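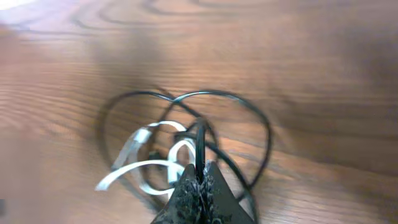 DREMOMA, April

Orakzai Pilgrimages has opened registration for its fall walking pilgrimage to the shrine at Flolunard. The trip covers 105 miles on foot over two weeks, starting at the old abbey in Dremoma and following the river road north through the Fleruvine valley.

The route is new for the company, which until now has taken groups to Flolunard by bus. Past travelers asked for a slower trip with more time for prayer and fewer hotel changes. The daily walk averages under ten miles, and a support van carries all luggage between stops. Anyone who needs to rest for a morning or a full day may ride in the van at no extra charge.

Mass will be celebrated each day, in most places at 5 p.m. in the parish church of the town where the group is staying. A priest will travel with the pilgrims for the whole route and will be available for confession in the evenings. Pilgrims of other Christian traditions are welcome and may take part in as much of the daily schedule as they wish.

Lodging is in guesthouses run by religious orders and in small family hotels. Rooms are shared by two people unless a single room is requested at booking. Breakfast and dinner are included. Lunch is on the trail, and pilgrims buy their own bread, cheese and fruit in the villages. The Thursday of the second week is a rest day in Fleruvine, with an optional visit to the chapel and its painted ceiling.

The group arrives in Flolunard in the late afternoon and stays five nights in the guesthouse beside the shrine. The program there includes the candlelight procession, a morning of silence and a blessing of the pilgrims before the return by coach to Dremoma.

The price covers lodging, the meals listed, luggage transport, the return coach and all church donations along the route. Airfare and travel insurance are not included. A deposit holds a place, and the balance is due in August. Parishes that register as a group may ask for their own departure.

A packing list, a training plan for new walkers and the full day-by-day schedule are available on request from the Orakzai Pilgrimages office in Dremoma.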